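From: Orysia Bilyk
To: Trollwood Readers list
Date: 10 Jul 2020
Subject: Re: the long one for summer?

> Has anyone on the list finished the Zesari books? My sister
> swears by them, but the first one is 400 pages and I keep
> stalling in the harbor chapters. Is it worth pushing on, or
> should I pick something shorter for July?

Push on! I stalled in the very same spot back in January and put the thing down for weeks. The harbor part is slow, I won't pretend otherwise, but once they leave Bruvisside (page 270 in my copy, yours may differ) it really gets moving and I was up way too late three nights running. You can skim the shipping lists. I did, and I never felt lost later on.

One tip – read it on paper if you can. I started on my e-reader and gave up, because you keep wanting to flip back and see where everybody is. The big Prokopenko edition is nice but it's a brick, and my wrists complained after 40 minutes in bed. I ended up reading it flat on a table like homework, with nothing else in elbow range.

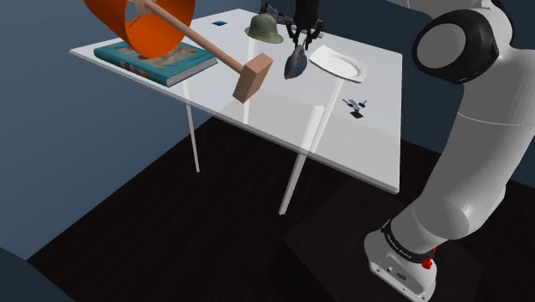

As for the sequel, it's shorter and a lot funnier, and the aunt gets a much bigger part (hooray). The third one I'm still in the middle of, so no spoilers please! All together it comes to around 1000 pages, so maybe we could split it over the summer and talk about book one first? I'm happy to lend mine out when I'm done, just email me off list. I'm in town all month except the last weekend.

Orysia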